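Chapter 6
Handling Thin and Flexible Things: Good Practice Before the First Pick

In this chapter you will learn
- why the rules written for boxes and bottles need a second look when the load can bend
- how to choose and record a grip force limit
- how to write a handling sheet another person can follow
- when to stop the arm and start again

Most of us learn to program a gripper on blocks. They are patient teachers, blocks. They stay the shape they were when you left them, they forgive a grip that is a little too tight, and if you drop one you pick it up and carry on with your afternoon. In Chapters 4 and 5 we leaned on that patience quite heavily, and I hope you came away feeling at home with approach paths, clearances and the two-person check. Now it is time to say a fond goodbye to the blocks, because a good deal of what people want robots to carry in offices, clinics and print shops is soft, thin or floppy, and it asks more of us.

When Ayana Dinsa and I first taught this material at Endasby, we gave each group a copy of the shop rules from Winberg and asked them to mark every line that assumed a stiff load. They marked nearly all of them! "Grip at the center of mass" is fine advice for a carton, but where is the center of mass of a sheet of paper that has just folded over on itself? "Keep the load inside the marked path" sounds simple too, until the load starts to swing. The rules were good ones, written by careful people who had cartons in mind, and I'd like you to read them (they are reprinted at the back of the book) with respect and a sharp pencil.
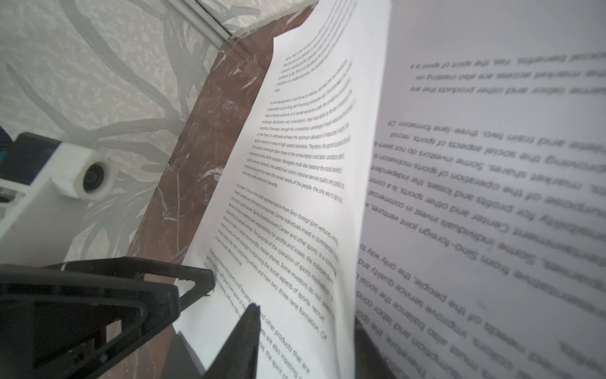 Paper is the load I like best for a first lesson in flexible handling. It is cheap, it is everywhere, and it shows its feelings at once. A sheet held low down has all the rest of its length free to bend, and the bend depends on how the sheet was taken, how long the free part is and what it meets along the way. Look at the tall printed sheet between the black fingers, with its upper part tilting away and its lower part swinging forward, and then at the slight curls and creases along its left edge. Your handling sheet should have a line for each of these matters: where the fingers close, how far the free part may reach, and what marks on the paper are acceptable. Write down the condition of the paper before the pick as well, or you will never be able to say which creases were yours.

6.1 The space a load needs

With a rigid part, the space it needs is its own outline plus a margin. With a flexible one, you must allow for every shape it might reasonably take on the trip. Our working rule is to draw the free length as a full circle from the grip point, add 40 millimeters, and keep that whole area clear of hard edges and of hands. Students always tell me this is too generous. Then they run the arm at full speed with a long sheet, and we have a nice talk about air - paper is very fond of air.

6.2 Setting a force limit

Start low. Close the fingers at the lowest force your controller allows, lift a little, wait, and look for slipping. Raise the force one step at a time until the sheet stays put through 30 lifts in a row, then record that value as your limit and lock it. Please don't borrow a limit from another job, even one that looks like a twin of yours. Kedir Tefera carried a setting over from card stock to thin paper at Skakico, and he has kindly let me use the dented results in class ever since.

Exercise: choose one rule from the Winberg list and rewrite it for a load that bends. Swap with a partner, and have them try to follow your version without asking you a single question.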